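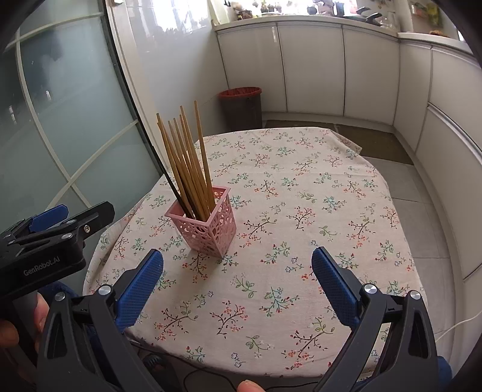 Relatório de progresso: linha de malhas Brerken

Período até julho. Para a Grulden, que financia a fase de desenvolvimento.

Prometemos no relatório anterior que este seria mais curto. Fica a intenção.

Ponto de situação

A coleção prevista no contrato tem 20 modelos. Estão fechados 17: ficha técnica aprovada, tabela de medidas estável, custo por peça conhecido e, em quase todos os casos, aceite por quem vai ter de o pagar. Faltam três casacos de malha grossa, que partilham a mesma gola e, por consequência, o mesmo problema.

A gola foi desenhada para ficar em pé. Nos primeiros protótipos ficou em pé durante a prova e deitou-se a seguir, com uma dignidade que não lhe pedimos. Aumentámos o número de voltas do canelado e passou a ficar em pé de tal maneira que as pessoas da prova deixaram de conseguir olhar para baixo. Estamos agora numa versão intermédia, com canelado mais apertado na base e um fio elástico fino nas últimas carreiras. A próxima prova é na quarta-feira e o resultado segue por correio eletrónico, seja ele qual for.

Fio

A mistura de base continua a ser lã com algodão, fornecida pela Brurach. A qualidade é boa e não temos queixas do toque nem da resistência. Temos queixas da cor. O tom a que no catálogo chamamos "areia" chegou em três lotes, e cada lote tem uma opinião própria sobre o que é a areia: um puxa para o rosa, outro para o cinzento, e o terceiro é bastante bonito mas não é o que encomendámos. A Brurach aceitou trocar o lote cinzento. O rosado vai ser usado nas meias e nos gorros, onde não tem de combinar com nada. O terceiro pedimos para manter, e propomos à Grulden alterar a referência de cor no caderno de encargos em vez de andar a persegui-la na tinturaria. Precisamos dessa resposta por escrito.

O azul-escuro e o verde não deram trabalho nenhum, razão pela qual só têm direito a esta frase.

Borboto

Nos ensaios de fricção, os modelos de malha fina passaram à primeira. As camisolas de malha média ganharam borboto debaixo dos braços ao fim de poucas lavagens, precisamente no sítio onde a descrição comercial dizia "mantém o aspeto de nova". Mudámos duas coisas: o fio passou a ter mais torção e a descrição comercial passou a ser mais modesta. O segundo ensaio correu melhor. A diferença de custo do fio está refletida no mapa anexo e cabe na verba de materiais.

Tamanhos

A tabela original foi herdada de uma coleção anterior e tinha um M que, na anca, era maior do que o L. Ninguém reclamou durante anos, o que nos dá uma ideia da confiança com que o público lê tabelas de tamanhos. Refizemos tudo a partir das medidas do corpo e acrescentámos um tamanho em cada ponta. Isto obrigou a regraduar modelos que já estavam fechados, e foi essa a causa do atraso de 4 semanas indicado no cronograma. Voltaríamos a fazê-lo, de preferência no início.

Prova com utilizadoras e utilizadores

Distribuímos 307 peças para uso real, com um questionário de uma página. As respostas são úteis e pouco lisonjeiras. Resumo do que vamos aproveitar:

As mangas são compridas de mais nos tamanhos pequenos. Corrigido.

A etiqueta do pescoço pica. Foi substituída por estampagem a quente, que não pica e que, por enquanto, também não sai.

Os bolsos do casaco comprido são pequenos para um telemóvel e grandes para um lenço. Vão crescer. O custo é mínimo, a gratidão será desproporcionada.

Várias pessoas perguntaram se podiam ficar com a peça. Tomámos isto como indicador positivo. Algumas não perguntaram e ficaram, o que tomámos como indicador ainda melhor, embora complique o inventário.

Confeção

A Kalogeropoulos assegura o remate e a lavagem final. Os prazos têm sido cumpridos, com exceção da semana em que a máquina de remalhar parou e a peça de substituição foi parar a outra cidade. As costuras dos ombros vêm planas e limpas. As casas dos botões vinham limpas mas mais pequenas do que os botões; foi enviada amostra de ambos, no mesmo saco, para evitar nova interpretação.

Contas

A execução está dentro do orçamento total. Dentro das rubricas, menos. Gastámos acima do previsto em amostras (a gola, outra vez) e abaixo em fotografia, pela razão simples de que ainda não fotografámos nada. Pedimos autorização para transferir o saldo entre as duas, com o compromisso de deixar o suficiente para as fotografias do catálogo.

Riscos

O principal é o calendário. Se a gola não ficar resolvida, propomos lançar a coleção sem os três casacos e juntá-los mais tarde como novidade. O segundo é o preço da lã, sobre o qual não mandamos. O terceiro é alguém sugerir mais uma cor.

Próximos passos

Fechar a gola. Receber da Grulden a decisão sobre o tom areia. Confirmar com a Kalogeropoulos o calendário de produção. Escrever as instruções de lavagem em português que se perceba, incluindo a parte da secagem na horizontal, que toda a gente lê e depois pendura a camisola no estendal.

O mapa financeiro e as fichas técnicas seguem em anexo.

3 comentários · 4 partilhas

Comentários

malhas_e_meias: Fiquei com um dos casacos de prova e não o devolvo. Os bolsos são mesmo ridículos.

Leitora do norte: E a areia rosada, vai haver em camisola? Em meias é um desperdício.

tricotadeira: Gola em pé com canelado simples nunca me resultou. Experimentem dobrá-la para dentro e coser, fica mais pesada mas aguenta.

Brerken, malhas · Contacto · Todos os direitos reservados · Voltar ao topo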